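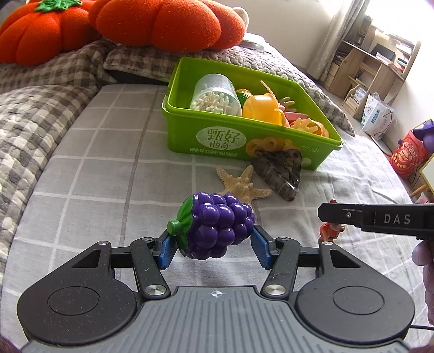

When Zoia Bilyk sits down to sort her daughter's toys, she does it on the bed, because the floor of a Grenddale flat is no place for grown-up knees. "I'm forty-eight, I've earned the mattress," she says, laughing, and puts the kettle on before we've properly started.

Bilyk writes the small-spaces column for the Lunde community newsletter, and her favourite subject is the humble biscuit box. She is forever rescuing them. A bright green one that held coconut milk flavour cookies is now home to cotton swabs in their clear container, with the play food tucked in beside them — a pink sausage, a curly orange pastry, a bit of yellow fruit. I ask whether the swabs and the sausage ought to be separated and she gives this some real thought.

"Look, I used to have a tub for everything, with labels, the whole lot, and my daughter couldn't find a thing. Now if it fits in the box and she knows it's the green box, that'll do me."

Her neighbour Onni Hyvönen, who has wandered in for a cuppa, is less sure. He'd keep the toy grapes with the other toy fruit and be strict about it. "But then where does a starfish go?" says Bilyk, and he has to admit he doesn't know. The starfish, a dried one with lovely bumpy arms, has no home yet, and neither does the patterned hair clip.

What about the plush pumpkins? They're staying on the bed all year round, she tells me, and she won't hear a word about Halloween. "They're pillows! You wouldn't put your pillows away in May."

We get through a second pot of tea, and Hyvönen goes home with an empty tin for his screws.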